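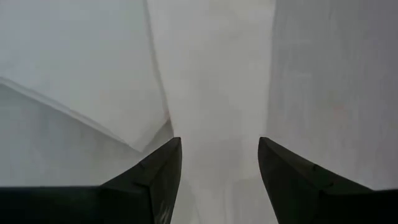
Issue 23

Fostmont will begin shipping the Cantero bass preamp in December. The unit is an 18-volt, three-band design for active and passive instruments, with a semi-parametric midrange and a blend control for two pickups.

Settings are stored in 256 memory slots and recalled by footswitch. Current draw is some 85 mA with the display lit.
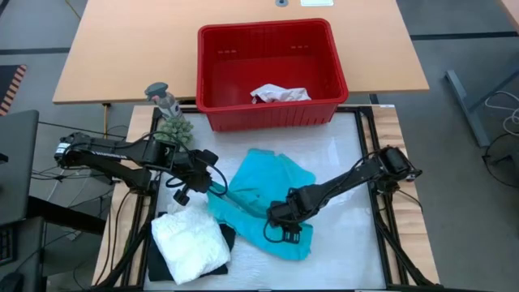
The output stage drives a balanced line directly, and a ground lift is fitted on the rear panel. "The EQ centers were moved down from the Tarnent after tests with five-string basses," said Corey Pirihi, design engineer.

We use cookies to measure site traffic. Accept | Settings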